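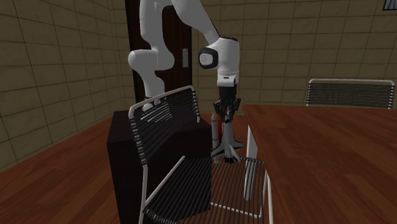

Skarkesport robotics group reports results for Favel, a method for training robot arms on cluttered household tasks

SKARKESPORT, December - Researchers at the Vuorinen lab in Skarkesport today released Favel, a training method that helps a robot arm decide where to grip an object before it starts to move. The method was developed and tested in Clomby, the lab's own set of simulated rooms.

Most training methods of this kind show the arm one object on a clear surface. Favel changes the order. The arm first practices in rooms with furniture close by, and the items it has to pick up vary in shape from one room to the next. It gets simpler layouts only later, as a check that it has not learned habits that depend on the clutter.

The team trained the method in 500 simulated rooms and then tested it on 102 object models that had not been used in training. Each model was tried in 4 layouts. Compared with the lab's earlier method, Favel cut the number of failed grasps by 20 percent. The gain was largest for objects with uneven outlines and for objects that touch or overlap one another.

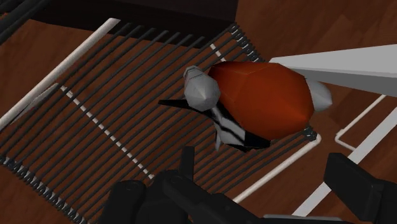
A roast-shaped food model and a striped object on a rack, with the gripper fingers in the foreground. Simulated view.

Overlapping objects remain the hardest case. The arm has to pick one item without dragging the other along, and a camera near the gripper often sees only part of each. Favel scores several possible grips from the same view and drops those that would bring a finger into contact with a neighboring item.

The results come from simulation only. Tests on a physical arm are planned as the next stage, and the lab expects lower scores there - friction and camera noise are modeled in Clomby in a simple form.

The Favel code, the test layouts and the full table of results are available for research use from the Vuorinen lab. The object models are released separately under the same terms. Requests for access and press questions should go to the lab's press office in Skarkesport.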